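3.2 Disposition des pièces sur le plateau

Dernière mise à jour : 18 février 2026
Temps de lecture : 2 min

Les formes employées dans l'étude Vastent se distinguent par deux attributs, la couleur et le contour.

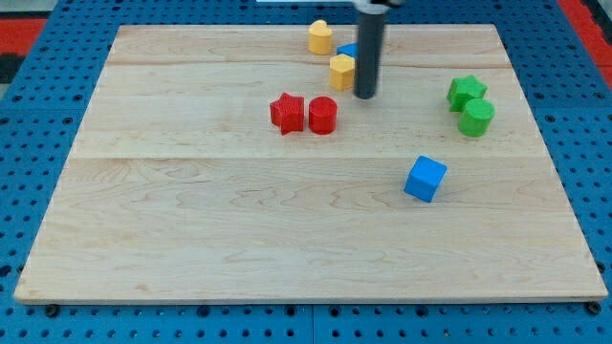

Figure 3. Pièces rouges, vertes, jaunes et bleues sur le plateau en bois clair.

Le regroupement par couleur est l'une des deux consignes retenues ; l'autre porte sur la forme, sans égard à la teinte. Dans les deux cas, un groupe est considéré comme constitué dès que l'écart entre deux pièces voisines ne dépasse pas 50 mm. L'orientation n'entre pas dans le calcul : une étoile tournée sur elle-même compte comme une étoile droite.

Nous avons relevé 300 dispositions, dont 80 ont servi à fixer le seuil. Les cas litigieux concernent surtout les pièces en partie masquées par une voisine, dont le contour se lit mal de face. Ils ont été codés à part, selon la grille de Visholm, et ne figurent pas dans le tableau 2.

Articles liés
- Jakov : trier par forme ou par couleur
- Grille de Visholm, notice de codage
- Shawky : 200 plateaux annotés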